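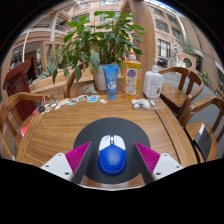 # vadholm-desk-reset

Hi! I'm Halina Gajewski, and I keep the notes for this one. At Vadholm we used to tidy every shared table by hand at 4 p.m. (mouse back on its pad, bottles to the far edge), and now we're teaching an arm to do it.

- 30 demos, 29 kept
- 3 of us record, 20 minutes a turn

What changed for us: less wiping up, more showing how! I still miss the chatter, so we kept the coffee part. Spotted a bad demo? Open an issue, please!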